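How to Pull a Handle That Stays On the Mug

Every potter has a shelf of mugs whose handles let go at some point between the workbench and the kiln. Mine is a long shelf. What follows is the method I settled on at the Seltevari studio after Henrike Fröhlich looked at my first batch and asked, kindly, whether I had considered bowls.

You will need leatherhard mugs, a lump of clay from the same bag, a bucket of water, a serrated rib, slip and a soft brush. The same bag matters. Two clays that shrink at different rates will part company, and they'll wait until you've glazed them to do it.

Start with the lump. Wedge it well and shape it into a fat carrot. Hold the thick end up in one hand, wet the other, and stroke downward with your thumb on one side and fingers on the other. Use light pressure and plenty of water. If you squeeze, you get a neck, and then you get a carrot on the floor. Turn your wrist every few strokes so both faces stay even.

When the strap is a little thicker than you want, pinch off a length and lay it over the edge of a board in a gentle curve. Leave it until it bends without cracking and no longer takes a fingerprint. In August that's a cup of coffee. In January you may go and have lunch.

Now score the mug in two places, top and bottom, and line them up by looking straight down from above. I once attached 11 handles by eye from the side and produced a set of mugs that all appeared to be leaving the room.

Brush on slip, press the thick end home and give it a small wiggle until you feel it grab. Support the wall from inside with two fingers. Let the strap fall into its curve, then fix the lower end and wipe away the extra slip.

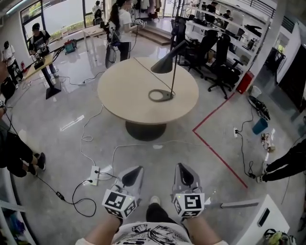
Round table and a low-angled lamp.

Check the joins under light coming from one side. Hairline gaps that vanish under a ceiling bulb show up as dark threads, and you can work them shut with a damp brush or a wooden tool.

Wrap the mugs loosely in plastic and let them dry for 48 hours before you uncover them. Turn them upside down if the rims will stand it. The handle is thinner than the wall and wants to dry first, so a strip of plastic over the handle alone is worth the fuss.

Expect to lose a few. Of my last 25, two cracked at the top join, and both now hold pencils.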